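Packing and Shipping Questions

I get these a lot, so I finally typed up my answers. If yours isn't covered, send me a note through the order form!

Do you pack everything yourself?
Nearly 80 orders go out in a normal month, and yes, I pack them. I like a big table with plenty of elbow room, and I keep a mat on it for anything with a finish that scratches (ask me how I learned that one).

Can I send back an item in a used box?
Please do! Any plain brown cardboard box is fine so long as the corners are still stiff. Peel off the old labels first, or the carrier's scanner may send it back to wherever it came from last. One of my Hutholm parcels did that twice.
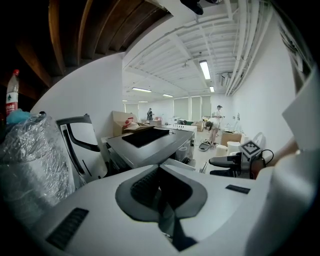
Tape is where people get stingy. Run it along the center seam and then across both ends, top and bottom. I use the 300-foot rolls from Arnex and go through them faster than I'd like.

Is plastic film enough for bulky stuff?
For a short ride in the back of a car, sure. For shipping, I'd want a carton over it. Film keeps a bundle together and keeps dust off, but it does nothing for a dropped corner.

How big can a parcel be?
I stop at 19 inches on the longest side for the flat rate. Past that, I have to quote you separately, and the Prusside route usually costs a bit more.

When's the cutoff?
Get your order in by 1 p.m. and it leaves the same afternoon. In March I'm slower, so give me an extra day or two.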